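# Moving a Course Archive to Shared Online Storage

This guide is intended for training departments that keep course files on office computers and wish to move them to a shared online store. It follows the procedure adopted by the Usdale training office, where 617 course files were transferred in October under the direction of Saimi Eskola.

## Before you begin

Confirm that each course has a named owner. Files without an owner should be placed in a folder called "Unassigned" and reviewed before the transfer. At Usdale, 521 files had a current owner at the outset — the remainder were assigned by department heads.

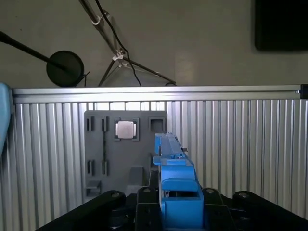

Next, agree on a naming pattern. The recommended pattern is course code, language, and version number, separated by hyphens. Spaces and accented letters should be avoided in file names, as older course players may not read them correctly.

## Step 1: Copy the files

1. Sign in to Clollik with an administrator account.
2. Create one top-level folder for each department.
3. Upload files in batches of no more than 1000.
4. Compare the file total in each folder with the total in the original location.

Do not delete the originals at this stage.

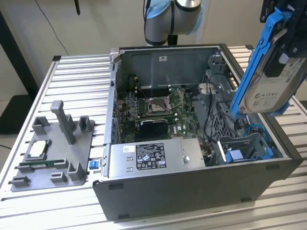
*Desktop tower with its side panel removed, and a hard drive in a blue bracket.*

## Step 2: Set access rights

Learners require permission to view only. Instructors should be able to edit the folders for their own courses, and 2 administrators should hold full rights in each department. Chalerm Ratanaporn, who prepared the access plan, advises that rights be granted to groups and that individual exceptions be recorded in writing. 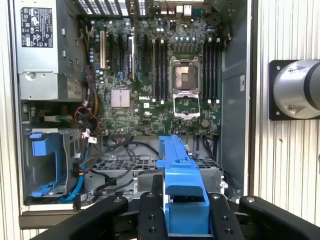 *Blue drive carrier at the lower middle of the open case.*

## Step 3: Update course links

Open each course in Treladska and replace links to the office network with links to the new folders. Test every link from a learner account, including at least one test on a mobile device. Courses supplied by Özkan contain links within the slides themselves, and these must be edited separately.

Keep the original files in read-only form until every course owner has confirmed the new links in writing.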